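4/22/22

I gave up caffeine in February and have now gone 21 days without a slip, after two false starts. The headaches lasted two days. Iona Halliday told me to switch to barley tea, so I bought a box and drink up to 96 ounces of it and water a day. I sleep better and wake up before the alarm. I still miss the smell of coffee, mostly on Baird Street when I walk to work.
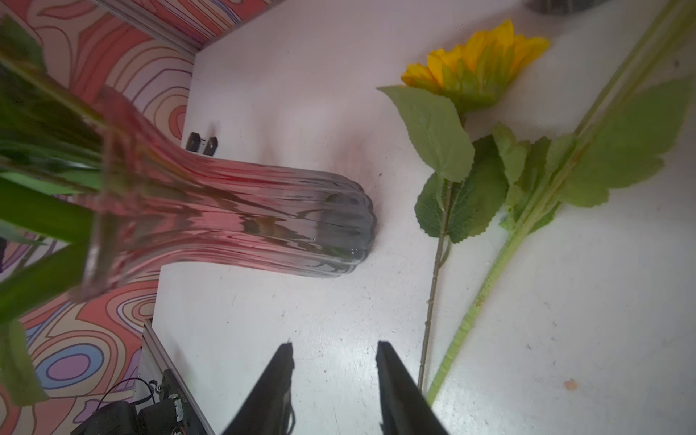 Glass vase and a fake sunflower on the white table.

Next I want to cut back on sugar.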